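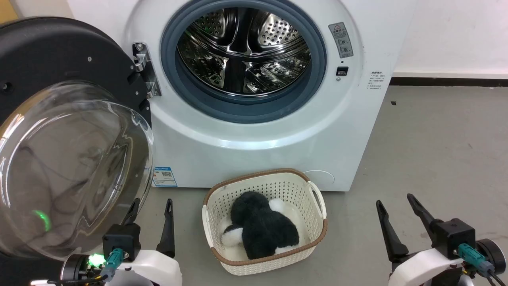

I moved to Jatesley in December for a job that was supposed to last 3 months, and I have now been here long enough to have opinions about the bus routes. Most of what I learned about living in a small rental I learned in the first few weeks, and most of that had to do with heating and hard water. A front loader like this one, with the blue-gray rubber seal around the drum, was new to me. I grew up with a top loader in a garage and had never thought about a door seal in my life. The first thing my landlord, Stelios Karras, told me was to leave the door open between loads, all the way, the way it is here. He said it before he gave me the keys. The second thing he told me was that the radiators were on a shared boiler and that I would not be able to control them.

He was right about the radiators. The building has one boiler in the basement and it comes on at 5 in the morning and goes off at 9, then comes on again in the late afternoon. If you work a normal office day this is fine. I was working from the apartment two days out of five, and by noon the front room was cold enough that I typed in gloves with the fingertips cut off. I bought an oil-filled heater, a Brurniteck, secondhand from a woman two streets over. It weighs a lot and ticks when it warms up. I kept it under the desk on the low setting and closed the hallway door, and that was enough.

The windows were the bigger problem. They are old single-pane windows with wood frames, painted so many times that two of them don't shut flush. You could hold your hand an inch from the bottom corner and feel the air coming in. I tried the foam tape first. It held for a week and then peeled off, I think because I didn't clean the paint properly before sticking it down. The second time I wiped everything with rubbing alcohol, let it dry overnight, and used the rubber kind with the D-shaped profile. That tape is still up. I also put plastic film over the bedroom window, the kind you shrink with a hair dryer. It looks bad up close and it works.

Curtains made more difference than I expected. Setareh Bagheri, who I worked with on the project, had a pair of lined ones left over from her last place and they were too long for my windows by a foot. I left them long. They sit on the floor and cover the gap under the sill, and the room holds its heat an hour or so longer in the evening.

Then there is the water. The water in Jatesley is hard and it leaves a white crust on everything. The kettle was the worst. I did it with white vinegar the first couple of times and the whole apartment smelled like a salad, so I switched to citric acid powder. A spoonful in a full kettle, bring it to a boil, leave it for 30 minutes, rinse twice. I buy the powder at Ebrahimi, the grocery by the bus station, where it is in the spice aisle next to the dried limes and costs less than the little descaler packets at the hardware store. The same stuff works on the shower head. Unscrew it, put it in a bowl of warm water with two spoonfuls, and come back later.

I'm less sure what to do about mold. The bathroom has no window, only a fan wired to the light switch, so the fan stops when you leave. I started leaving the light on with the door shut after a shower. It feels wasteful but the ceiling has stayed clean. In the bedroom I pulled the bed away from the outside wall by a hand's width and the patch that had started there stopped spreading. I went over it with cleaner and it hasn't come back yet.

The electric bill for the first full month was higher than I wanted. Nearly all of it was the heater, which is a 2000 watt model, although I never ran it above low. Once the tape and the curtains were in, I could leave it off until lunch, and the next bill came down.

I have been told the boiler is being replaced next year. Stelios said the same thing to the tenant before me. If it does happen I will probably sell the heater to whoever needs it. The curtains stay, and I still have half a roll of the D-profile tape if anyone in the building wants it.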